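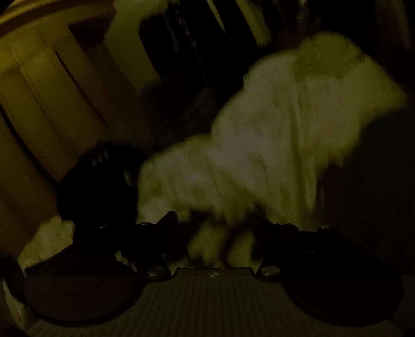

Coton, Tuesday, August 29, 2023

Big Blankets, Small Rooms: notes for my slot, after lunch, main room at the Hervieu

Hello and thank you, get the mic clipped on first, wait for people to sit down. Say hi to the Ament folks in the back (they drove over this morning and they have to leave by four).

So I want to talk about blankets. Big ones. Puffy, fluffy, white-ish, the kind that take up half a bedroom the minute you pull them off the bed. I've been running the linen side at our guesthouse for a good while now and I still lose fights with them. Ask for hands: who here has folded one alone this week? Who folded it twice? OK, that's my crowd.

Start with the story from February. We had a full house, two of my people were out sick, and I did the whole top floor myself. I went into room 15 feeling pretty good and I came out with static hair and a blanket that looked like a sack of potatoes. I put it on the shelf anyway. The next guest pulled it down and three pillowcases and a bath mat came down with it! She was very nice about it. I was not very nice about it, to myself, for most of a week.

Pause here. Water.

First thing, then: the heap. When a fluffy blanket is in a heap you can't see what it's doing. You don't know which side is long, the corners are somewhere inside, and one bit always droops off like a tongue and gets under your feet. Most people grab the part that's sticking out, and I did that for years. You pull and pull and all you get is the same heap, turned over.
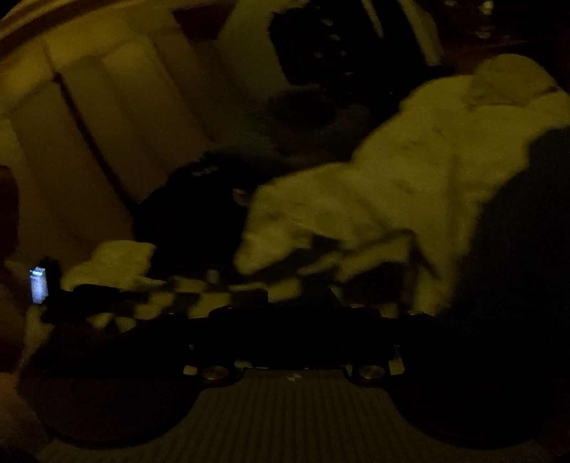

White blanket, rumpled, with one fold hanging down at the lower left.

What I do now is find an edge. Any edge. I don't go looking for a corner, I put my hand on the pile until I feel the hem, and then I walk along the hem with both hands (do the hand thing here, slowly, so they can see it from the back) until a corner turns up. Then I keep that corner in my left hand and keep walking with my right. Two corners and you're in business.

Itsuki Hirano taught me this, and if he's in the room please make him stand up. He does it in the dark. I mean that, he strips and folds with just the hall light coming in, because he hates the ceiling lamps in the attic rooms. I thought he was showing off. Then I tried it and my folding got better, since I'd stopped looking for things and started feeling for them. Try it at home, it's kind of fun.

Now the demo. I need one person up here. Blanket is in the blue bag under the table — don't forget to take the tag off this time.

Demo order, so I don't get lost:

Shake once, away from the body. Just once, please.
Find the hem, walk to the corner, walk to the next corner.
Lay it down on the bed long side toward you.
Fold in thirds the long way, pressing the air out with your forearm.
Roll from the foot end. Stop halfway and squeeze.
Finish the roll and turn it so the loose edge is underneath.

If the roll goes lumpy, let it. Lumpy is fine on a shelf. What you can't have is a loose edge facing out, that's how I got my bath mat on the floor.

Somebody always asks about folding flat and I do have feelings about this. Flat looks lovely in the closet for one day. We tried it on the Baltau shelving, the narrow kind with the lip in front, and by the weekend every stack had slid into its neighbor. Nest Rosser folds flat at her place and swears by it, and her closets are twice as deep as mine, so there you go. Do what your closet lets you do.

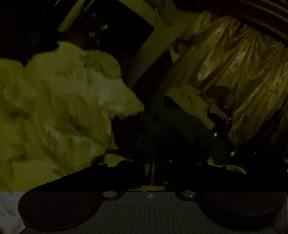

Creases are the next thing people worry about, and I'd like everyone to worry a lot less. A thick fluffy blanket doesn't crease the way a sheet does. It bunches, you get little hills with dark lines between them, and from the doorway it can look like a disaster. Take the pale one on the screen, all soft mounds and shadows: in a dim room like that, every dip looks deeper than it is. I used to smooth every one of those by hand. These days I take hold of the two nearest corners, lift, let some air get under, and lower it down again, and I leave alone whatever's left. If it's still bugging you, open the curtains before you decide. I have re-made so many beds that only needed daylight.

(If time is short, skip the washing bit and go straight to shelves.)

Washing, quickly. Our laundry sheet has 1053 loads on it since I started writing them down, and of those 817 had a blanket in them. So I've got opinions. Wash one at a time, always. Don't stuff the drum. Dry it longer than you think, take it out, shake it, put it back in. Put a hand right into the middle before you call it done, because the outside will lie to you. Folding a blanket that's a tiny bit damp in the center is how you end up with that smell in October, and then you're washing it all over again.
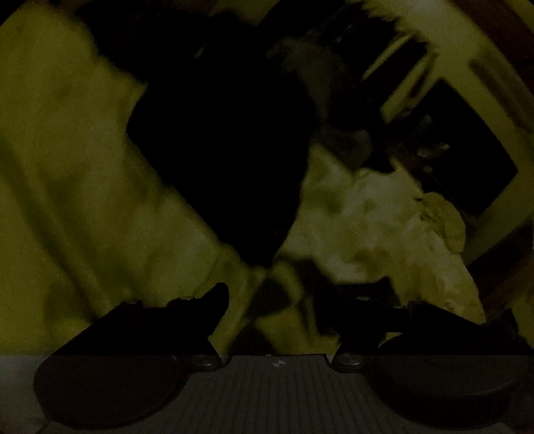 And please label your shelves! I use masking tape and a fat marker. Twin, full, queen, spare. The label goes on the shelf and never on the blanket, we had a few adhesive accidents early on and I'm still picking at one of them.

Questions I got last time, in case they come up again:

Can two people fold faster than one? Yes, if they like each other. Meet in the middle, swap corners, and decide out loud who's walking.

Vacuum bags? For storage over the summer, sure. For a room you turn over every couple of days, no, you'll spend your life waiting for the thing to puff back up.

Do guests notice? Some do. I had one lady ask me to show her the roll, so we stood there in the hallway and did it together, twice.

Handout is one page, pile is by the door, take an extra for whoever's covering your shift today. The Ament people get theirs first so they can beat the traffic. Blanket goes back in the blue bag, and I need the bag back too.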